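Parish Libraries Should Keep Their Paper Catalogues

The decision to withdraw the card catalogue from a small lending library is usually presented as a matter of housekeeping. The drawers take up floor space, the new system is quicker, and the staff have other work to do. I have heard the case made several times over the past year and I remain unpersuaded.

The library I know best holds over 2,000 volumes, most of them local history, gardening and religious biography. Its cards were typed between the wars and amended by hand ever since. When the lending records were moved to a package called Lubis, only 1,004 titles were carried across in the first stage. The remainder were to follow once funds allowed. They have not followed, and the drawers have meanwhile been placed in a store to which readers have no access.

The consequence is plain enough. A book which does not appear on the screen is taken to be absent, even when it stands on the shelf behind the enquirer. I asked in the spring for a short history of the canal trade and was told that the library did not own it. I found it myself on the second bay, with its card number, 716, still pencilled inside the cover.

It should be said that the old cards are not without fault. Spellings vary from drawer to drawer, and a good many pamphlets were entered under the name of the donor. Mr Ctibor Šimko, who catalogued the collection for 30 years, disliked the subject headings and replaced them with his own. His headings for drainage and for hymn books are still the best guide to either. None of this survives in the electronic record, which allows one line for the title and one for the author.

I do not ask that Lubis be given up. Loans and returns are well served by it. I ask that the drawers be brought back to the reading room, that they be kept up until every title has been entered, and that the handwritten notes be copied in full before any card is thrown away.

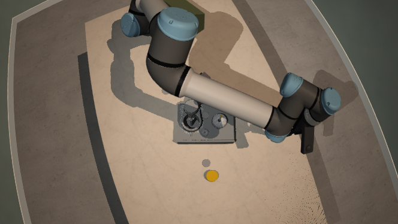 Lower Marsh, August

A reply to my letter has now been received. It states that the drawers will remain in store until the shelving has been reviewed, and that readers may apply in writing for a particular card. How a reader is to apply for a card whose existence is unknown to him is not explained.

I have written again, asking for one hour on a Saturday morning in which the drawers may be consulted. The index of authors from A to F would be a sufficient beginning.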